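Bread goes stale in a day, what am I doing wrong?

Posted Wed 26 June in Kitchen & Home
794 views

I started baking my own bread in January and my family loves it, but by the next morning the loaf is already dry and the crust is tough as an old boot. I use 500 grams of plain white flour, water, yeast and salt, and I leave it out on the table overnight under a dish towel. Is there a better way to keep it? I'd rather not go back to store bread after all this work!

tostley_baker
You're not doing anything wrong, dear, homemade bread has none of the extras they put in the store kind. Let it cool all the way (I give mine a good three hours, though I've been known to cheat and cut the heel off early), then put it cut side down on a board with a big bowl over it.

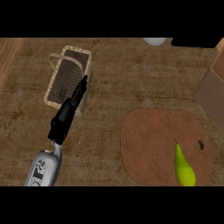 If you know you won't finish the loaf by the second day, slice it and freeze it while it's still fresh. The slices go straight into the toaster and my grandkids can't tell the difference. Please don't put it in the refrigerator, it gets stale even faster in there.

Clestalley37
freezer. always freezer

zapata_kitchen
I had the same trouble for years! A spoonful of olive oil in the dough helped mine stay soft a little longer, and so did taking it out of the oven a few minutes sooner. Old ends make lovely croutons too.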